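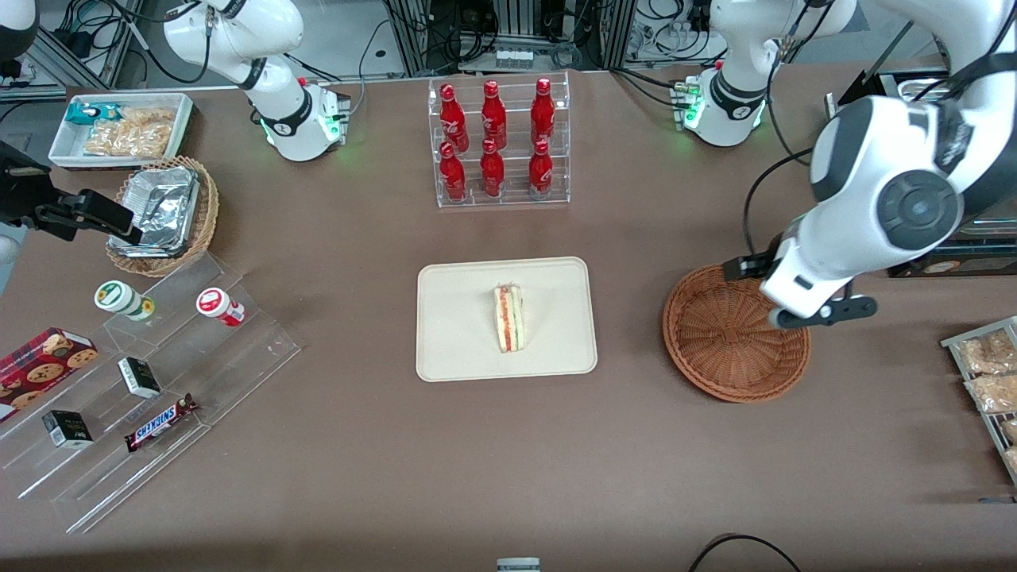
Handout 6 — Rules for working near two-arm cells (food handling unit)
Nesrin Kozan, rev. Nov 1, 2024

Read before lab. Replaces the June sheet, throw that one out, the section on resets was wrong.

1. Who is in charge
One operator per session. Operator holds the stop and does nothing else. No phone, no typing notes. If the operator has to leave, arms go to hold and the session is paused until they're back or somebody signs in for them. Signing in means writing your name on the log, not shouting it.

2. Before power
Walk the table. Cloth flat, no folds a finger can catch. Cables clear of both elbows through the full reach, not just where the arms are parked. Check the stop works — press it, see the arms drop to hold, release, log it. Every session, even if the group before you did it.
Speed cap for student sessions is 21 percent. The Brandano cell has its own cap, see the card on its door.

3. Hands
Nothing of yours over the table while either arm is live. A still arm is not a stopped arm. Green light tells you status, it does not tell you what the arm will do next. Most of the near misses in the Dovlow write-up came from somebody reaching in to straighten an item "real quick". Ask for hold, wait for the operator to say "held", then reach.
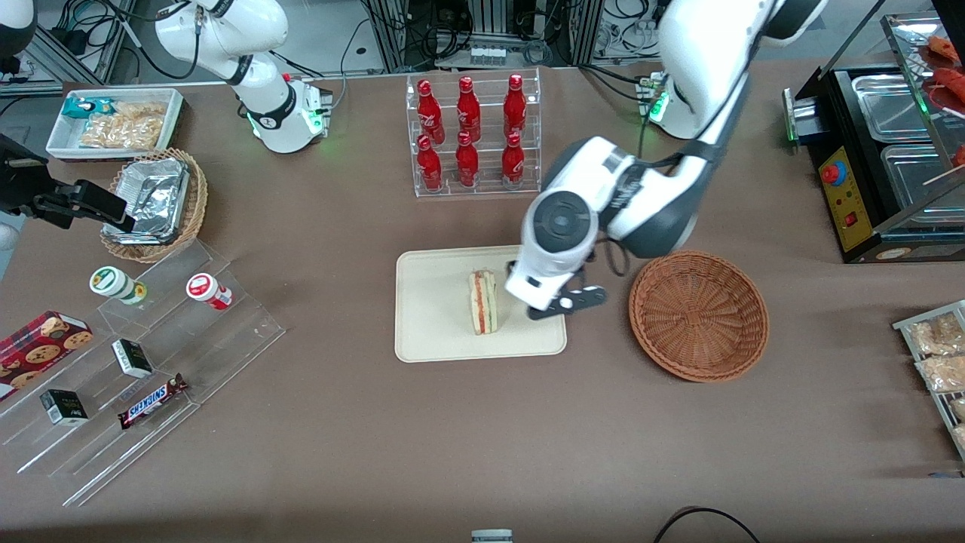

Same goes for two arms sharing a workspace. Only one gripper over the shared area at a time unless the task sheet says otherwise. The other one waits on its own side. Write down which arm has priority before you start, dont work it out live.

4. Food items
Anything a gripper has touched is a prop. Not lunch. Goes in the discard bin at end of day, sealed packages included, even if it looks fine.
Soft items (bread, sandwiches): lowest grip force first, step up only after a failed lift. Foil tears, go slow. Glass is not allowed on the table at all.
Wipe the finger pads between groups. Change gloves too.

5. Resets
Put items back to the layout sheet, not from memory. Arms in hold the whole time. Second person checks, then operator releases. The Statby teams skip the second check and spend the afternoon wondering why their runs dont match.

6. If something goes wrong
Stop first, talk after. Leave evrything where it is, write down the time and which arm, come find me. Room 331. A dropped item counts. So does a gripper brushing the rack.

Quiz on sections 2, 3 and 5 next week. Pass mark is 80, you cant operate without it. Sales demos follow the same rules, no exceptions for visitors.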